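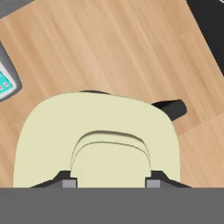
3.2 How households talk about their kitchen tables

We turn now to the part of the interviews that gave us the most pleasure to read, and which also took us the longest to code. Readers will remember from Section 2 that the questionnaire went out to households in Rornomstead and in the villages on the Brascombe side of the river, and that 2523 forms came back. After we set aside the forms with the page on meals left blank, 2463 remained, and everything in this section rests on those.

The question itself was a plain one: "Where in your home do people sit down together, and when?" We had expected short answers, a room and a time of day perhaps, and we left only three lines for them. Many people wrote in the margins, and a good number carried on over the back of the sheet (Rangel, who did most of the typing, still brings this up). They told us who had bought the table and what it had cost, which chair was whose, and what happened to the seating when a grown child moved home again.

Figure 1. A light wooden surface with a pale cream object on it, computer rendering.

Two things stood out in the coding. The first is that people rarely separated eating from the other business of the day. Homework, bills, sewing and phone calls turned up in the same sentence as supper, and we gave up early on a code for "meals only" and folded it into a wider one we called shared sitting. The second is that age mattered less than we had supposed. Older respondents in Rornomstead did write more about Sunday, but on ordinary weekdays their answers looked very much like those of their younger neighbors.

Bezerra and Rangel each coded the full set separately and then met to settle the differences, most of which came from answers where the writer had moved house partway through the year. In those cases we took the newer home, unless the writer plainly meant the older one – a few people clearly did, and wrote about it with real fondness.

We should add a word of caution about the Brascombe side. The forms there went out in April, when many families are busy outdoors until dark, and late suppers may be more common in our answers than they would be in winter. The Bastos interviews, taken up in Section 4, were spread over a longer stretch and give us some way of checking this.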